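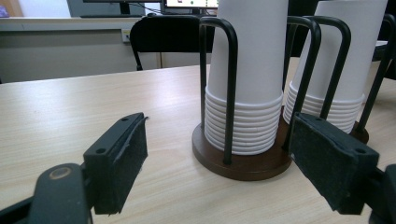
D. Furnival
Catalog desk, Brirkach Break Room Supply

Wudby 50 Coffee Urn
Item 252
In stock, ships from our warehouse

Big batch coffee for church halls, staff rooms, swim meets, the PTA table. Fill it, plug it in, walk away. Makes up to 50 small cups a batch, less if your people bring their own mugs, and they always do.

Updated page for January. The old one had the wrong lid listed, sorry about that. If you ordered a lid off the old page and it doesn't seat right, send it back and we'll swap it.

What you get

Urn body, brushed steel, double wall
Twist-lock lid
Brew basket and stem
Spigot, already fitted
Drip tray
Power cord, detachable
Cleaning brush for the stem

Not included: paper cups, cup dispensers, filters, stir sticks. All sold seperately, see Serving under the Break Room tab.

How it brews

Percolator style. Cold water in first, up to the line inside. Stem in, basket on the stem, grounds in the basket, lid on and twisted. Switch on the back. Green light on the front means it's done brewing and has dropped to keep-warm.

Full batch takes around 50 minutes. Half a batch is quicker but not half the time. Don't go under the minimum line, the heater will cut out and you'll be calling us.

Use a coarse or medium grind. Fine grind goes through the holes and you get mud in the last few cups. Filters help. The Vidura ring filters fit, the flat ones don't.

Spigot

This is the change from the older model. Spigot sits higher now, 7 inches of clearance with the drip tray off. A travel mug goes under fine. Tray on, you lose a bit. Handle goes down to pour, springs back by itself. Push it up and it stays open for filling carafes. Watch it when it's up.

Spigot unscrews by hand from the inside nut. Rubber washer goes on the outside. We get a lot of drip complaints and most are the washer on the wrong side.

Cleaning

Unplug, let it cool, empty through the spigot then tip out the rest. Wipe the inside with a soft cloth and dish soap. Basket and stem can go in the dishwasher, body can't. No steel wool please.

Descale every couple months if your water is hard. White vinegar and water, run a cycle, rinse two or three times. Smells awful, open a window.

Hot water only?

Yes, works fine for tea or cocoa. Take the stem and basket out first. If its been used for coffee a lot the water will taste like it no matter how much you scrub. Some places buy 2 and mark one TEA on the lid with tape.

Power

Regular three-prong wall outlet. Give it its own circuit if you can. Urn plus microwave on the same strip will trip the breaker in most older buildings. Short cord on purpose, keep it at the back of the table. No thin extension cords.

Spare parts

Spigot, complete
Spigot washer, pack
Lid
Brew basket
Stem
Cord

Parts for the older model mostly fit. Lid doesn't. Cord does.

Warranty and returns

2 years on the heater and switch. Washers and lights not covered. Returns fine if unused and in the box. Used ones, call first. Damaged in shipping, keep the packing and send us a photo of the box before you toss anything.

Goes with

Vidura ring filters
Wudby carafe
Brirkach table mat, wipe clean

Questions: use the contact form, put the item number in the subject line.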